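My Big White Table: The Gallery

Hello and welcome in! I've been promising this page since May, and a few of you at the Mellor swap meet kept asking what I work on, so I finally sat down and wrote it up. It's a table page. I know. But I spend more hours at this thing than I do in my own kitchen, and I have opinions about it (mostly good ones!).

Some background first. I wanted something wide and I wanted it white, and I looked at every listing on Brarenik for 13 evenings before I gave in and paid $300, delivery included. My old desk was a narrow dark thing where every dropped screw vanished for good, and I don't miss it one bit.

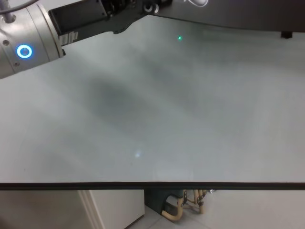
The white top, with the dark surface running along behind the far side. I love that contrast!

Do you need a special cleaner for a white tabletop?

A soft cloth with warm water and a drop of dish soap handles nearly everything. For pen marks I use a little rubbing alcohol, and I try it on the underside first. I went through a spray from Boltusar last winter and it left streaks I had to wipe off all over again, so now I stick with the soap.

A few more notes for anybody shopping. Measure your doorway before you order (I had 5 millimeters to spare and a very patient neighbor on the other end). Get felt pads if you're on a hard floor. And go for a matte finish if you can find one, because a shiny white top under a ceiling light will have you squinting by 4 p.m. I'm hoping to add some shelves next, so check back!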